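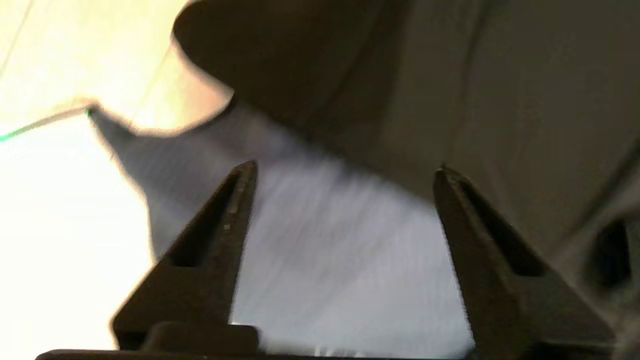

Up close in the packing room at Skosus, Randach.

I'd been told to come before nine if I wanted a cup of tea, so I was there at half past eight, and the kettle was already on its second go. Skosus is the household lending store in Randach (bedding, pans, lamps, the odd cot) and it lives in two rooms behind the old Plidon printworks. The woman who runs it asked me to leave her name out. "Put the shop's name in big letters instead," she said, and went off to look for a clean mug.

I'd come to ask about packing. People borrow whole kits from Skosus when they move into somewhere bare, and every kit goes out boxed and comes back, well, in all sorts of states. She reckons more than 400 boxes went through last year. February was the worst of it.

"You get a lull after Christmas and you think, lovely, I'll paint the shelves," she told me. "Then February comes and it's three kits a day and there's paint on everything. There's still a bit of paint on that kettle, look."

There was, too. Cream.

I asked how she decides what goes in first and she was off before I'd finished the question! Heavy things at the bottom, obviously, then anything with a handle turned inwards, then the soft things pushed down the sides. She doesn't buy bubble wrap any more. Towels do the job and they're going in the box anyway.

"I used to wrap every single cup. Every one. I had a roll of the stuff as tall as me. Then we ran out one afternoon and I used tea towels and pillowcases, and I've done it like that ever since."

Do things get broken? "Course they do. Lids, mainly. Glass lids. I've got a shelf of pans with no lids and a drawer of lids that don't fit any of them."

The boxes themselves are a sore point. She swears by the Guillot ones, the long flat sort with the tuck-in ends, and she bought 110 of them when a shop in town closed down. They're nearly all still going, though some have more tape on them than cardboard. The others she gets from the greengrocer and they smell of onions. I had a sniff of one and she wasn't exaggerating.

We moved on to folding, where it turned out we disagree. I fold sheets in thirds. She folds in half, and half again, then rolls. "Thirds are for people with airing cupboards," she said, which I took personally (I have an airing cupboard). Fitted sheets she doesn't fold at all. They get bundled up and put inside a pillowcase, and she'd like to hear from anyone who can do better.

What would she do with more space? She thought about that one for a while, and ate a biscuit.

"A proper long table. I'd have it down the middle so you could walk all the way round. At the moment I pack everything from the one side and my left arm does all the reaching."

The rent on the back room goes up to 600 in the spring, so the table may have to wait. She's after single duvets and saucepan lids at the moment, any size. Drop them at the side door before noon, and ring the bell twice.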